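A week at the kitchen table with the Ullura kit

I should say at the start that I'm not a robot person. I write about tools, mostly the kind you hold, and when Annick Gosselin rang to ask whether I'd like to try a robot arm kit for the April issue I said yes before I'd worked out where I would put it. (On the kitchen table, as it happens. We ate off our laps for a week.)

Ullura comes from a small firm called Herkis, and you can buy it two ways. For £741 you get the arm, the gripper, the power supply and a year of the practice software. If you'd like to find out whether you have any patience first, you can rent the software on its own for £165 a year, and they'll knock £100 off the arm if you come back for it later. I think that's rather decent of them, and it's the way I'd go if I were spending my own money.

The arm took me an evening to put together, with tea. The instructions are good, the screws are bagged by step, and the only thing I got wrong was the base plate, which I fitted back to front and had to undo. Idris Skyrme on the support line was very nice about it. He said he'd done the same with his first one, and I've decided to believe him.

Most of my week, though, went on the practice software, and I hadn't expected to enjoy it half as much as I did! You steer a simulated arm around a simulated bench, and you can look at the job from wherever you like. The view I kept going back to was the one right down by the gripper, close enough to the finger to see the slot cut through it and the pale wood grain showing on the other side.

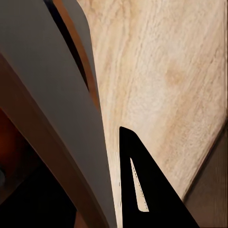
Page last changed: April, 4.10 pm

It takes some getting used to, being that close in. Big grey surfaces loom up beside you and you lose all sense of where the rest of the bench has gone. My first hour was mostly me saying "where am I?" to the dog. By the second evening I was flicking between the near view and the wide one without thinking, a bit like using your mirrors when you drive.

The wood is nicely done, too, with fine wavy lines and even a darker patch like a little knot. The black of the finger stands out so clearly against it that I always knew where my tip was, and when you're trying to creep up on something, that helps enormously.

Now for the grumbles. Shadows in the software can go very dark, and I'd love a slider to lift them. The menus have two different buttons called Reset, and one of them throws away your saved position (ask me how I know). And the lessons jump from "move the arm left" to a pick-and-place job in one go, which left me flapping. Ronja Sjögren, who looks after the lessons at Herkis, told me a set of in-between ones is on the way, but she wouldn't give me a month.

I lent the whole lot to Khôi Khổng, who teaches evening classes at Fostside, and he was quicker than me by miles. He liked the gripper, hated the cable, and wanted to know if he could have it for another fortnight. He has it still.

Would I buy one? I'd take the rental, have a go through the winter and see if I was still opening it by spring. If you already know you want an arm on the table, the full kit is fair value and it's a lovely thing to build. Just check which way round the base plate goes.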